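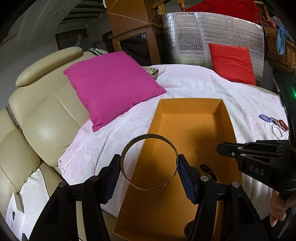

Gorneo Hand Kit FAQ. Updated April, answers to what people keep asking us about the hand-held gripper pair. Read this before you email please, most of it is in here. First one is always "what can it pick up". Small household stuff mainly. Thin things are fine if you come at them right, a metal bangle held upright between the pads over an open box is a good starter task, the rim gives the pads something to close on and the box gives you an obvious place to finish. Beads are harder. Work up to them.

WHAT'S IN THE KIT

What do I get?
Two grippers, left and right. Two sets of pads. Charging lead with two ends. Hard case. Small hex key and a screwdriver for the finger brackets. Printed quick start card (the long manual is a download, link is in your order email).

Do I get a robot arm?
No. You hold the grippers yourself and do the task by hand, the kit records it. If you want the recordings to run on an arm later, see "Using your recordings" further down.

Can I buy just one?
Yes, single hand is listed seperately on the shop page. Same gripper, soft bag instead of the case. You can add the second one later and pair it, no need to send the first one back.

Which box is it, Bikdale or Adgate?
Bikdale is the home bundle, the one this page is about. Adgate is the bench bundle with the table clamp and the longer lead. Grippers are identical. If you bought Adgate everything here still applies except the case question.

SETTING UP

How long does setup take?
First time, give it an evening. After that a few minutes. Charge both hands fully before the first pairing, low battery is the number one reason pairing drops out halfway.

Does it need a special table?
No. Table, bed, floor, counter. Soft surfaces are OK but things sink and roll, so expect more retries. Smooth out the sheet or blanket if you can be bothered. Or leave it rumpled, some customers want the mess in their data and that's fair.

Lighting?
Normal room light. Avoid a lamp pointing straight at the camera. Shiny backgrounds can confuse the tracking a bit, foil and mirrors mostly. Turn yourself a little so they aren't filling the view and run the tracking check again. If the check passes, carry on.

How much room do I need?
Enough to move both elbows. Clear walkway behind you. Watch the lead if you are charging while recording (we would rather you didn't).

What does the light mean?
Steady green, ready. Blinking green, recording. Amber, charge soon. Red, stop and restart. No light at all, hold the button for 7 seconds and try again. Still nothing, email us.

RECORDING

How do I start a take?
Press once, wait for the beep, do the task, press once to end. Don't start moving before the beep. Everyone does it. Those takes are usualy no good.

How fast should I move?
Slower than you think. Not slow motion. Close the fingers, pause, lift. The pause matters for thin and round objects, it lets the pads settle.

Things keep slipping out.
Check the pads first. Wipe with a damp cloth, let them dry. Then check you are gripping across the object and not on the curve. Rings, bangles, lids: pads on either side of the rim, straight down. Then check the bracket screws, if a finger wobbles the grip will be off by just enough to annoy you. Snug, not tight. Plastic threads.

Do I have to use both hands?
No. Plenty of tasks are one hand doing the work and the other waiting. Keep the waiting hand still and don't put it down mid take, the software reads that as part of the task.

What's a good first set of objects?
Whatever is in the house. One solid thing, one thin thing, one soft thing, one box to put them in. An empty cardboard box is plenty. Jewelry is good practice once you have the hang of it, use cheap pieces and not the ones you care about.

How many takes per task?
We say 12 clean ones before you move to a new object. More is better. Change where the object sits every time or you will end up with 12 copies of the same take.

Can kids use it?
Not under 11, and with an adult there. The fingers close harder than they look.

USING YOUR RECORDINGS

Where do the files go?
Onto the gripper first, then to your computer over the lead or wifi. Lead is quicker. Wifi is fine overnight.

How many takes fit?
Around a full session's worth for most people. The shop page has the storage table by video setting. Clear it after each transfer, it does not clear itself.

Do you see my videos?
Only if you send them. Nothing uploads unless you switch on sharing, and it's off out of the box. Remember the camera sees the room as well as the object. Pictures on walls, papers lying around, whoever walks past. Have a look round before you press.

Can you process them for me?
Yes, thats the Hattar service. You upload, we trim the dead ends, throw out the failed takes and send back a tidy set with labels. Priced per batch, up to 700 takes in a batch. Turnaround depends on the queue, current wait is shown on the upload page.

Will it work with my arm?
If it has a two finger gripper, probably. Check the list in the manual. Three finger hands, no. Suction, no.

ORDERS, RETURNS, REPAIRS

Do you ship outside the US?
Canada yes. Elsewhere ask first, batteries make it complicated.

Can I return it?
Within 30 days, all parts, in the case. Used pads are fine, missing pads are not.

I broke a finger.
Happens. Spare fingers are in the shop, left and right are different so check the letter on the inside. Four screws and you're done. Run calibration afterward or your grip width will be wrong.

Pads wearing out?
Wipe first, dirt looks a lot like wear. If the surface is shiny or peeling, swap them. Swap both sides of the pair together.

Warranty?
One year on the electronics. Pads and fingers not covered. Drops not covered, sorry.

Question not here? Use the contact form, put your order number in the subject line and say which hand (left or right). Without the order number it goes in the general pile and takes longer.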